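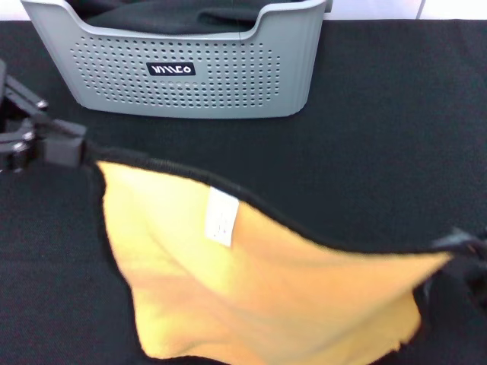

Workshop tips: cloth practice on a two-arm bench

Collected from the build pages of the Davside shared workshop, July 2018. Most of these come from Signe Gunnlaugsson and Toshio Furukawa, who did the wiring and the woodwork between them.

Cover the table. A black fabric cloth cuts glare and keeps the grippers from knocking straight into a hard top. Pull it tight and clamp it at the back edge, where the arms don't reach. Shake it out before each session, or lint ends up in the finger joints.

Start with colored cloths. Yellow and orange stand out well against black. Dark gray ones are harder to pick out, so leave them for later. A cloth with a bound edge is easier to grip than one with a plain hem, and the corners are easier than the middle of a side.

Pinch, then lift, then spread. If you spread first, the cloth drags and one corner slips. Keep a little slack between the two grippers. A towel pulled straight will pop out of the weaker side, and on our bench that was always the left until Toshio changed the finger pads.

Use a basket with low sides. We tried a deep bin in December and the wrists hit the rim. A plastic storage basket with a dip in the front works fine. Put a strip of non-slip shelf liner under it. Fold the spare cloths before they go in. They come out one at a time that way, most of the time.

Wash new cloths twice. The factory finish makes them slide. No fabric softener, same reason.

Check screws before you switch on. Finger screws work loose first, then the ones at the camera bracket. A dab of removable thread locker on each is enough. Keep the right hex key on a string at the bench, and put it back.

Leave cable slack at the wrist. Turn the wrist by hand, with the power off, as far as it goes both ways, and watch the loop. If it pulls tight at either end, it's too short. Tie it with hook-and-loop strips so you can move it again.

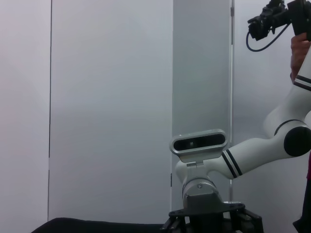 Can the arm be bolted straight to a wooden bench top?
It can, if the top is thick and doesn't flex, but a separate metal frame holds its position better. Ours went on the bench first and every fast move shook the depth camera. Shirin Mirzaei had the frame cut at Drummond for $145, with the holes drilled.

Recheck the camera after any bump. Set a cloth down flat, reach for one corner with each arm, and see where the fingers land. More than 9 mm off and we redo the calibration. Under that we leave it alone.

Write down your settings. Grip force, speed, table height, which cloths. The notebook is on the shelf by the drill press, and Helmut Brinkmann has the older one if you need the first settings.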